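# Gallery: the ear table

We were asked to put up a page for the Trurkcombe collection so people in the other building can see what their storage quota is being spent on. The project is called Felano. It gathers short hand-held recordings of small care tasks, and a model is supposed to learn from them. I review the recordings before they go in, and I've been asked to keep this page friendly. I'll try.

The pitch from Avico was simple enough. Give a person a gripper to hold, let them do the job at a table, and save everything the camera on the gripper sees. Do it 1,000 times and the model picks up the skill. I had questions about the last part in August and I still have most of them.

A recording goes like this. The operator starts with the fingers over the table, picks up the tube, brings the nozzle near the ear, holds it there for a short count, and puts the tube back down. No liquid is involved. The head doesn't move, flinch or complain, which makes it the best patient anyone will ever have and a slightly worrying teacher. 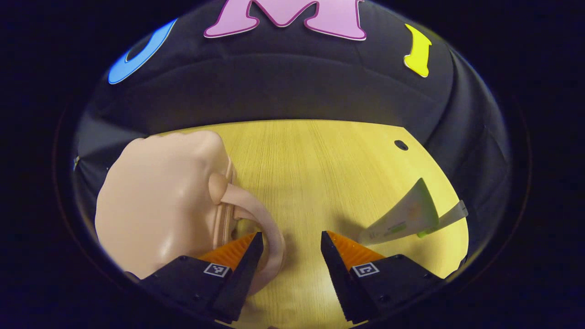
**Maren Oakhill**
*Recording reviewer, Felano*

**Ear and tube, tube on the right.** The orange pads are the part that touches things. The printed squares on the sides of the fingers are for tracking.

I picked a moment with both objects in view because that's the layout people argue about. The ear sits on one side, the tube lies across the wood on the other, and there's a clear stretch of table between them. It is a very tidy layout. Bathroom shelves I have known don't look like it.

## What gets kept

The first batch from this table had 136 recordings. I sent back 59 of them. The usual reasons:

- tube gripped by the crimped end, so the nozzle swings around
- ear hidden behind a finger for the whole approach
- operator stops to think, and the pause gets saved as if it were part of the skill
- tube put down before the hold is finished

The third one bothers me most. A person hesitates and then does the right thing, and on paper that's a good recording. The model has no idea which half was the good half. The current advice to operators is to "move naturally," and I have yet to meet anyone who moves naturally after being told to.

There is also a fair complaint from the other direction. If I throw out every clumsy approach, all that's left is people doing it well from a good starting point, and the model never sees how to get out of trouble. So some crooked pickups stay in, as long as the operator fixes them. I mark those with a "recovered" tag. Whether the training side reads the tag is a separate matter. I've asked twice.

## What changes between recordings

The plan lists 27 layouts for this table. Most of them move the tube or turn it. A few move the head. On the sheet that looks like plenty of variety. In practice several of the layouts are the same layout with the tube nudged over, and an operator will treat them as the same unless somebody stands there with a ruler.

The big bright letters on the black cloth are meant to give the background something to look at. I'd like to see them moved a lot more often than they are. A pink M that always stands in the same spot above the work is a very reliable landmark, and a model will happily use it to find its way to an ear. Take the letter away and we'd find out what was learned. I proposed exactly that as a test, with the same objects and a bare cloth. It's on the list — the list is long.

The same goes for the small round hole near the back of the table. I have nothing against it. I would just like a few recordings on a table that doesn't have one.

## The part I'll concede

Hand-held recording is quick, and I was wrong about how awkward it would be. I expected people to fight the gripper, and after a short practice most of them stop looking at it. The Benavides group still uses the older method, where the operator steers a full arm from a chair, and their recordings of the same task are slower and full of little corrections. Ours look more like a person picking up a tube.

Looking like a person picking up a tube is a fairly low bar, though, and I don't think we should describe it to visitors as "care skills." One molded ear on one head is a start on one task. Real ears come with hair, glasses and an owner who would like to know what you're doing.

## Using this page

Please don't copy the picture into slides about results. It shows collection, and there are no results from this table yet. If you want the full recordings, ask for the folder by its layout number and say what you want it for. Requests that only say "AI" go to the bottom.

Page last changed December 31, 2025. The bare cloth test has not been scheduled.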